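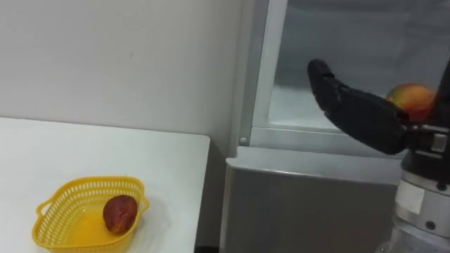 Yellow basket on a white tabletop

Unit 4 handout: Reading a used-car listing

Okay, so last time we did window stickers, and a few of you asked why I skipped the online stuff. I was saving it! Most people meet a car on a screen first, and the listing is where the money talk quietly begins.

Start with the VIN. Copy it into your notes before you read anything else — seventeen characters, never the letters I, O or Q. If the listing hides it, write and ask. A dealer who won't send it is a dealer you can skip.

Next, the price. I want you to get into the habit of writing down two numbers, the advertised one and the out-the-door one. Our practice listing is the Siron sedan from Clinlow Motors, and the two are $2134 apart. Some of that is tax and title (fine, you'd pay it anywhere). The rest is a "preparation package" and nitrogen in the tires, and I'd like you to find both in the small print on page two and circle them.

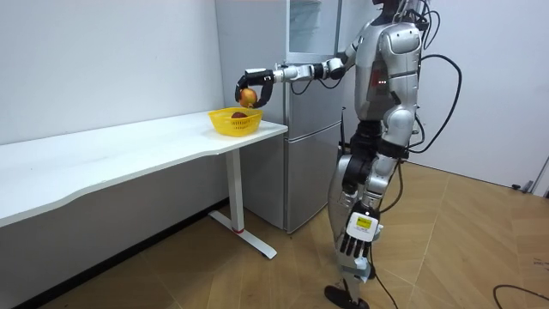
Lumturie Janevski asked whether you can just refuse the preparation package. You can certainly ask, and you should do it in writing, before you drive over. If they say it's already on the car, ask for the same amount off the price. I've had that work at Gotevska Auto and fall completely flat at Clinlow, so no promises.

Mileage comes after that. Divide by the age of the car and compare it with the others in your packet. The Vlachou wagon looks cheap until you do this, and then you see it has been driven nearly 30 thousand miles a year! Highway miles maybe, but get the service records.

One more thing, photos. I like a listing with at least 20 of them, including the tire tread, the driver's seat and the dash with the engine running. Stock photos on a used car make me grumpy.

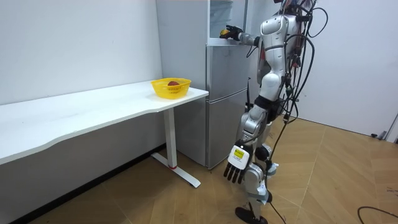
Robot at an open refrigerator

For September: pick one real listing, fill in the eight boxes on the worksheet, and email the seller one question. Bring the answer along, even if it's rude. Financing is Unit 5, so leave the monthly payment box blank for now.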